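Cirport or Wallner for a rented back office? Landlord says no drilling

tolz_88 wrote:
I'm moving my bookkeeping work out of the bedroom and into a small office I've rented over a dry cleaner. The desk is in and it fits the corner fine.

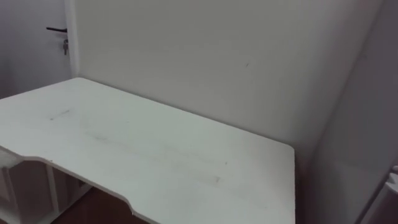 The problem is the internet. The building has a line coming in at the front on the ground floor, and my room is upstairs at the back. The landlord won't allow any new holes in the walls. I get a signal on my phone but video calls drop, mostly after lunch. I've been looking at the Cirport mesh kit (two units) or the Wallner powerline adapters. I don't need anything fast. I upload bank statements and talk to clients. Which would you get?

marshgate wrote:
Mesh. Put one unit by the modem and one at the top of the stairs. I've had the Cirport for 3 years in a brick house and have restarted it maybe twice.

Gualtiero Piras wrote:
I would not spend money yet. Dropping after lunch sounds like a busy line or a crowded channel. Take a laptop downstairs, plug it straight into the modem and run a speed test at 9 in the morning and again at 2. If the afternoon number is bad down there too, neither kit will help you.

marshgate wrote:
He said his phone gets a weak signal upstairs. That's a range problem.

Gualtiero Piras wrote:
He said he gets a signal. He didn't say weak. It costs nothing to test.

dunlin wrote:
Powerline depends on the wiring. Over a dry cleaner you could have the shop on one panel and the upstairs on another, and then the adapters may not see each other at all. I tried the Wallner ones in a building like that and sent them back. Also those machines downstairs put a lot of noise on the circuit.

Trinidad Toledo wrote:
I'll disagree with dunlin a little. I ran Wallner adapters for two winters in an old print shop with heavy equipment on the same panel and they were fine for email and calls. Not fast, but steady. The separate panel is a real issue though. Ask the landlord if your room has its own meter. If it does, forget powerline.

tolz_88 wrote:
Thanks. To answer Gualtiero, the signal is two bars, sometimes three. I'll do the modem test on Thursday when the shop owner can let me in the closet. I asked about the meter and yes, upstairs has its own.

dunlin wrote:
Then powerline is out.

kettleman wrote:
Has anyone mentioned flat cable? You can run it along the baseboard and up the stairs with removable clips. No holes. Plunex sells a long one. I have it under a door at home and the door closes over it.

marshgate wrote:
On a shared staircase? The landlord will love that.

kettleman wrote:
I said along the baseboard. It's painted white and you don't see it.

Trinidad Toledo wrote:
Check the lease before running anything through a shared hallway. Mine treated it as a trip hazard even with clips.

tolz_88 wrote:
Test results. Downstairs plugged in, it was 202 in the morning and close to that in the afternoon. Upstairs on wifi in the afternoon I got about 8. So the line is good and it's the distance, or whatever is in the floor.

Gualtiero Piras wrote:
Fair enough, marshgate was right. Get the mesh. I would still change the channel on the modem first, as 8 is low even for that distance.

marshgate wrote:
Buy it somewhere with easy returns. Don't put the second unit in your office. Put it halfway, where the signal is still good, or you're only repeating a bad one.

tolz_88 wrote:
There's an outlet on the landing that the landlord says I can use. Ordered the Cirport. Will report back.

Last updated: October

Related threads
Kutent modem keeps dropping upload speed
Separate meter upstairs, who pays for the hallway light?
Wallner adapters blinking red after a power cut
Best headset for client calls in a noisy building
Plunex flat cable under carpet, yes or no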